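How to sort out a box of play food (without buying anything first)

By Veikko Kallio
Filed under: Toys, Tidying

Most guides to toy storage start with a shopping list. You get a rack of matching tubs, a label maker, possibly a small wooden crate with rope handles, and somewhere near the bottom a sentence about putting the toys in. I have bought the tubs. They are in the loft, nested inside each other, and the play food went back to living in one big box for the best part of a year.

What follows is the method I ended up with after that. It takes an afternoon if the collection is large and much less if it isn't, and it needs a table, a bowl of warm water and a cloth. I don't claim it will make a child put anything away. I have my doubts about anyone who does claim that.

What you need

A table you can leave covered for a few hours. A dark one is best, as pale bits disappear on a pale surface and pale bits are what you lose.
A washing-up bowl, a drop of washing-up liquid and an old toothbrush.
Two towels.
A tray or two, and a few plates from the play set itself.
One lidded container, size to be decided at the end. Do not buy it yet.

Step 1: Tip it all out

Everything, including the bits at the bottom that you think are rubbish. Some of them will be. But a good number of those unidentifiable green and brown scraps are parts of something, and if you bin them at this stage you will spend the evening looking for the other half of a lettuce.

Pick out what plainly isn't food: hair clips, coins, raisins (check whether these are toy raisins, then throw them away anyway). Do this by hand. I have seen the advice to put the lot through a colander and all it did for me was wedge a toy prawn in the colander.

Step 2: Match up the pieces that come apart

Here is where most sorting systems fall over. They tell you to sort by type, fruit in one tub and vegetables in the next, which sounds sensible until you notice how much play food is made of several bits. Corn has leaves. Eggs have yolks. Burgers come in five layers, none of which is any use without the rest. If you sort by type before you've matched the parts, the leaves go in with the greens and the corn spends its life undressed.

So match first. Put each main piece on a plate and lay its loose parts directly on the table beside it, close enough that there's no arguing over what belongs to what. Anything that stacks goes on a tray, stacked. When you run out of plates, use sheets of paper.
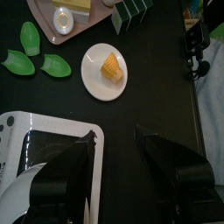
Corn on the plate, green pieces next to it. 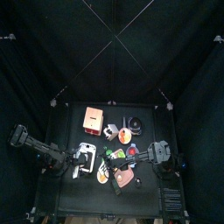 Don't put the pieces together yet, however tempting it is. Curved parts like leaves hold a surprising amount of fluff on the inside, and once they've been pressed on you will forget it's there. Leave every set open until it has been washed.

If you have two sets that look alike but don't quite fit, keep them apart. We had a Zurnus set and a cheaper one from the market stall, and the cheap leaves will go on the Zurnus corn if you force them. They will then come off in the bath.

Step 3: Be hard on the orphans

At the end of step 2 you'll have a heap of parts with no partner. Give them until the end of the afternoon. If the other half hasn't turned up by the time the rest is dry, one of three things happens.

If it still works as food on its own, it stays. Half a tomato is half a tomato.

If it could be an ingredient, it goes in a jam jar. Ours is full of small green things and gets used for soup. This was the only part of the whole exercise that met with any enthusiasm from the under-sixes.

If you can't say what it is, it goes. Keep nothing on the grounds that it might be important. I kept a beige disc for two years on those grounds.

I'd ignore the spare parts services unless the set is new or was expensive. I wrote to Petrauskas for one missing slice of cake and was offered another whole cake, with postage on top.

Step 4: Wash it, but check the material first

Solid plastic is easy. Warm water, a little washing-up liquid, toothbrush into the grooves, rinse. Anything with rows or ridges needs the brush worked along the rows and then across them. Plates and trays can go in the same bowl afterwards.

Painted wood should be wiped with a damp cloth and dried straight away. I know there are people who soak it and say it was fine. Mine was fine as well for a week, and then the paint lifted off a pear.

Felt and card get brushed dry. Anything with a sticker on it gets wiped round the sticker.

As for hollow pieces, squeeze one before you wash it. If air comes out of a hole, water will go in through the same hole, and it won't all come back out. Wipe these and keep them out of the bowl. If one is already black inside, I'd throw it away. I've read the advice about vinegar and I've tried the advice about vinegar, and I still had a black strawberry.

Lay everything on a towel with the hollow side down, then turn it over after an hour or so. In November, with the heating barely on, ours needed the whole night.

Step 5: Put the sets together and count the space

Now assemble everything. Leaves on, yolks in, layers stacked. Look at how much room it takes up. It will be less than you feared, since a good part of the original mess was duplicates, fluff and things that belonged in the bathroom.

Only at this point should you think about a container. Fill a cardboard box you already have and measure that. I was all set to order the big Flikau tub with 24 compartments, and I'm very glad I used a shoebox for a week first, as it turned out to hold nearly everything. Compartments look splendid in the catalogue. In use, a four-year-old has to find the right hole for a radish, and what you get is 23 empty squares and one very full one.

If you do buy something, I'd look for:

A lid that a child can get off without help, and no clip that catches fingers.
A shape that is wide and low. In a deep box the good stuff is always underneath.
Sides you can see through, or failing that an open top.

Whether it matches the shelf is up to you.

Step 6: Small bags for the worst offenders

There are always one or two sets with so many loose bits that they need their own bag. For us it was a pizza. A cotton drawstring bag does the job and so does an old sock. Zip bags split along the seam, in my experience, and small children shouldn't have them in any case.

Write on the bag what's inside and how many parts there should be. I was sceptical of this one too, as I'm the only person in the house who reads the labels, but it does mean I know when to look under the sofa.

How often?

The guides say weekly. I would like to meet the person who brushes toy corn weekly. We do the full wash twice a year and the matching up whenever something has clearly gone missing. Between times it's a quick look through the box for real food, of which there is usually some.

A note on small parts

While you have it all spread out, check for anything cracked or chewed and take it out of the collection for good. If you've got a baby or a toddler in the house, go by the age marking on the packet where you have it, and where you don't, keep the fiddly pieces on a high shelf. A jam jar of soup ingredients is for older children. Ours sits above the cooker next to the real lentils, and yes, I have picked up the wrong one.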